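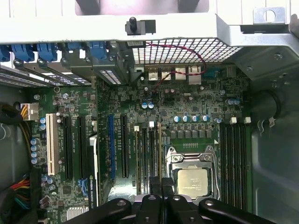
The software group at Gukent opened its lab in Nernier on 5/1/26, and I went for the afternoon session. Gukent takes apart retired office computers and writes its own control stack for the job. I build planners for warehouse arms, so I mostly wanted to see how theirs copes with clutter.

The stack is called Gusano. Perception, planning and the low-level controller run as separate processes and pass messages over a small bus. The perception part labels what the wrist camera sees inside an open case: board, processor frame, memory slots, latches, cables. Each label carries a confidence value, and the planner will not send the fingers near anything under its threshold. Cables are the hard part. A twisted pair running along a grille is fine, but a fan of loose power wires gets merged into one blob, and the planner then treats the whole blob as off limits.

The controller loop runs at 50 Hz on the demo bench, and the team wants 60. When the fingers are close to the board, position control gives way to force control. The operator sees the switch as a color change on the log screen. I asked what happens if the camera view and the joint readings disagree. The arm stops and writes a fault. In the log we were shown, there were 9 of these, most of them tagged as glare on bare metal.

After a break we saw Ondieki, the replay tool. It loads a recorded run and lets you step through the camera view next to the planned path. You can change a threshold and rerun the planner on the same data without touching the arm. I would use this one tomorrow. It took some 2 minutes to load a run, though, and there is no search yet.

Questions ran long and I missed the part on calibration. The slides are supposed to go up on the Gukent site later in May. Parking is behind the building - use the second gate, the first one is for deliveries.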